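Bus line extension to Vavimden - does the old pass still work?

Asked by Hedvika Kratochvíl

The city says the 6 bus will run past Fuvach to Vavimden starting in March. I have a monthly pass for the inner zone. Do I need a new one for the two extra stops, or can I pay the difference on board? The transit office phone just rings. I also heard the extension depends on a state grant that hasn't come through yet.

3 answers

Oldřich Beneš
Your pass is good as far as Fuvach. Past that you pay the outer zone fare, and the driver can sell you the add-on - exact change only. The grant was approved last fall. What's left is the curb work at the Vavimden end, and the route notice says service starts when that passes inspection. Look for notice 334 on the schedule page.

akl_rider
They promised this before and it didn't happen. I would not buy anything yet.

Cadum Street Neighbor
The add-on is only for single trips. If you ride every day, trade your pass in at the Cadum station window. They credit the unused days. Bring the card and a photo ID. I was in line about 2 hours there, so go early. The petition for this line had 1,422 names on it, so expect full buses at first.

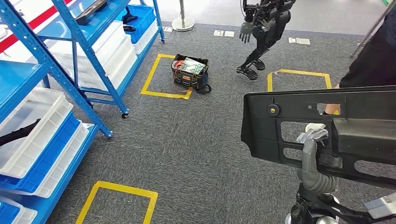
Related questions

Can I take a bike on the 6 bus?
Where do I report a broken bus shelter?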